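April, bench notes, egg trays

Started 7:14. Table wiped down, trays out. Yellow lattice tray again, the Riedl one. Gesex sample still hasnt shown up, chased them, no reply. So today is brown eggs, one tray type only.

Points to keep in mind when loading:
fill from the back rows, work forward
keep front row for last, easier to get fingers round the outside
blunt end up. I keep forgetting this
check each shell before it goes in, hairlines go in the reject bowl, not back in the box
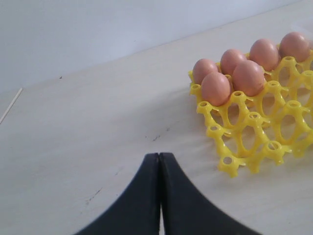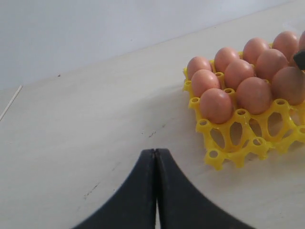

Brown eggs in the yellow tray, partly filled both times.

Furnerau bench notebook
kept by the packaging technician, Prultow project

Cups are a good fit on the medium eggs. Larger ones ride high and lean on there neighbors, dont like that for stacking. The open struts are nice for air and easy to rinse, but anything that leaks goes straight through onto the table. Put a sheet under next time.

Weighed 5 trays empty before lunch, all within a gram or two. Fine. Tray 14 has a rough edge on one post, sanded it, ok now.

Running total for Prultow is 723 eggs handled. Target is 1000 before we write anything up – should get there if the next delivery is on time. Need more reject bowls and a proper lamp for candling, the flashlight is hopeless.

To do: label the trays on the short side (long side rubs off), ask Gesex again, rinse and dry everything before tomorrow. Stack test still open – two high first, then three.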